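The Rulebook at Diterside

The rulebook was in a blue binder with a cracked spine, and Elvia Ibarra had read it twice before her first shift because she could not help herself. It had 54 pages. Page one said, in capitals, READ THIS OUT LOUD TO SOMEBODY.

So she read it out loud to her mother, on the bus, on speaker, all the way from Clurnbridge.

"Rule six," she said. "Before the arm moves, say what you expect it to do."

"Say it to who?" asked her mother.

"To the room!"

"And if there's no one in the room?"

Elvia flipped ahead. Rule seven. "Then you write it down."

Her mother thought this was a fine rule and said she wished Elvia's uncle had followed it with the gutters.

The Diterside site was one long building behind a tire shop, and inside it were the arms, each at its own table, each one called a Gridard and then a letter. Elvia was given Gridard N. Everybody called it Nava. She loved it right away, the little hum it made when the power came on, the way the wrist turned over like somebody checking a watch. She knew you weren't supposed to love it (rule two was something about that, it said to treat the arm as a tool that can hurt you) and she kept her hands behind the yellow line and loved it from there.

Fulgencio Ponce trained her. He had written most of the binder himself, and he talked about it the way other people talk about a boat they built in the garage.

"Go on, what do you expect?" he said, the first morning.

"It'll pick up the block and put it in the basket."

"Which block? From where? How fast? When do you hit stop?"

She looked at the table and started over. It would reach for the blue block on the left side of the table. It would go slowly, because the speed was set low for the first run of the day. It would close, lift, cross over and let go above the basket. She would hit stop if it came down anywhere other than the block, or if it carried the block past the tape, or if she felt unsure.

"That last one," Fulgencio said. "Did you read that or make it up?"

"Page nineteen."

He was so pleased he had to go and get a coffee.

She hit stop eleven times that day. Seven of those were for nothing. One was for a moth. Each time she filled out the slip, and each time Fulgencio read it and put it in the tray and said good, and by four o'clock she believed him.

The trouble started in November, when Eliseo Medrano came over from the Clurnbridge office with a stopwatch. He was a nice man. He brought pastries. He also had a chart showing that the Diterside tables ran 246 trials in a shift and that the tables at Clurnbridge ran more, and he wanted to know where the time went.

"It goes into the slips," said Elvia.

"And what do you get from the slips?"

She didn't have an answer ready and it bothered her all through lunch. She knew there was one. She could feel it sitting there, big and obvious, the way you can feel a word. She ate two of his pastries and went down to the file room, where Consuelo Cuevas kept every slip anybody had ever written, in boxes that had once held printer paper.

"How many are there?" Elvia asked.

"Up to 3,000 in a box," said Consuelo. "Depends how hard they pressed. What do you want?"

"I want the ones for nothing."

Consuelo put down her pen. In all her time there no one had asked for those. She knew exactly where they were.

They read until the heat shut off for the night, then read in their coats. It was wonderful! People had written such plain, careful things. Stopped because I heard a click. Stopped, thought the grip was low. Stopped, sun in my eyes, could not see the tape. Arm was fine. Arm was fine. Arm was fine. And then Elvia put the click ones in one pile, and saw that they were all Gridard C, and all in the same week, and that at the end of that week somebody named Crisóforo Becerra had taken the wrist apart and found a screw backed out nearly all the way.

"He never told me that," said Consuelo.

"Look at his slip. He says the clicks told him where to look."

In the morning she was back at her table before the lights had finished warming up. Eliseo was there too, with his stopwatch in his pocket and his tie a little crooked, and Fulgencio behind him, trying to look like he was only passing by.

"Blue block's in the basket," Elvia said to the room. "Basket's at the back on the right, by the wall. The rest of the table is clear."
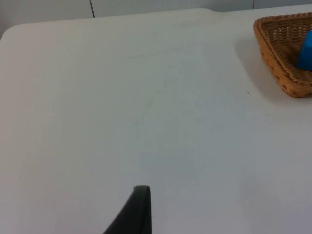
"I expect it to back off toward me, slowly, and go nowhere near the basket," she went on. "If it heads for the basket, I stop it. If it comes over the line, I stop it. If one of you sneezes and I jump, I stop it, and I'll write that down too."

"You'd write down a sneeze," said Eliseo.

"Page nineteen," said Elvia and Fulgencio together.

She handed him the pile with the clicks in it. He read the first one standing up. After a while he pulled over a stool. He read the way her mother read recipes, lips moving a little, and when he got to the one about the screw he went back and read the click ones again from the top.

"Does it say in the binder that you should go back through these?" he asked.

Fulgencio opened his mouth and closed it. He took the binder off its hook and turned to the index, and then to the back, where there was a blank sheet.

"It doesn't," he said. "How did I leave that out?"

"Rule 52," said Elvia. The last one was 51, she had it by heart. "Once a month, somebody reads the ones for nothing."

"Out loud," said Consuelo from the doorway. She still had her coat on.

Fulgencio was already writing. Eliseo held the binder flat for him so the page wouldn't curl, and Elvia put her thumb over the stop button, took a breath, and told the room one more time what she expected.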